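Testers wanted: Rinent sorting arm, August

Rinent sells a robot arm, a two-finger gripper and a teaching kit called Zundau that promises to have you up and sorting in 69 minutes. We would like to watch people who don't work here attempt this. Judit Szabó wrote the manual and is prepared to be hurt.

You'll need no experience. If you have ever assembled a wardrobe and stayed married, you are overqualified. The work is teaching the arm to put tennis balls and foam cubes on plates, then filling in a form with 128 boxes, some of which contradict each other. Katalin Kun is working on that.
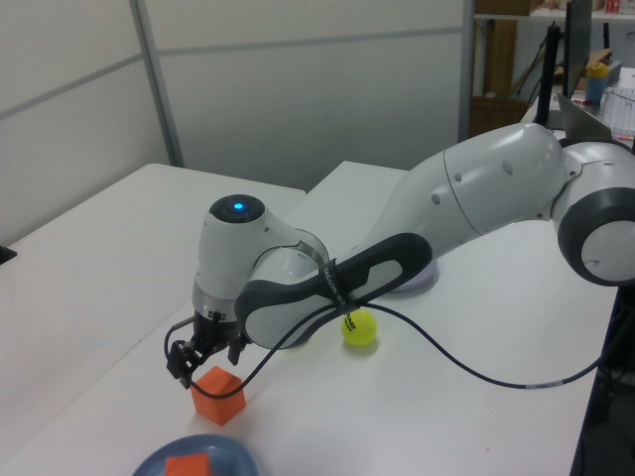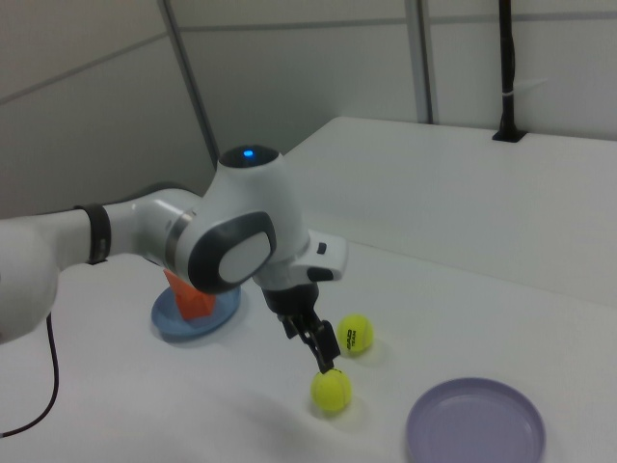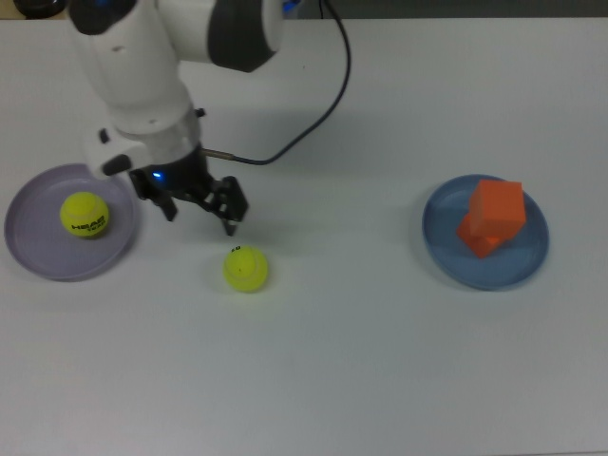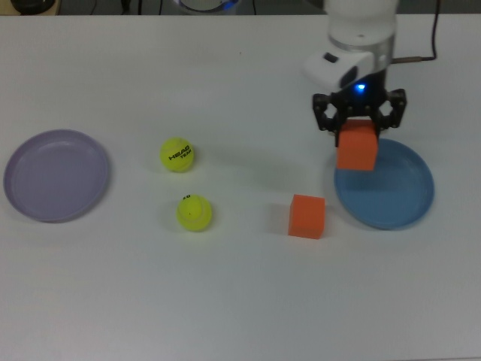
Balls, cubes, plates and the arm.

Sessions run at our Trindcombe unit from 9.30 until 4, with lunch. We pay £288 for the day, plus bus fare. Swearing at the software is allowed and will be written down, as Huiling Jiang finds it more useful than the form.

Please don't apply if you work for Kocsis, who make the other one. They know why.

We'd be especially glad to hear from left-handed people and anyone who reads instructions last. Send a few lines about yourself, and the most annoying appliance you own, to Dorottya Sipos at Rinent. Entries over 2000 words go to Kinga Csizmadia, who is on leave.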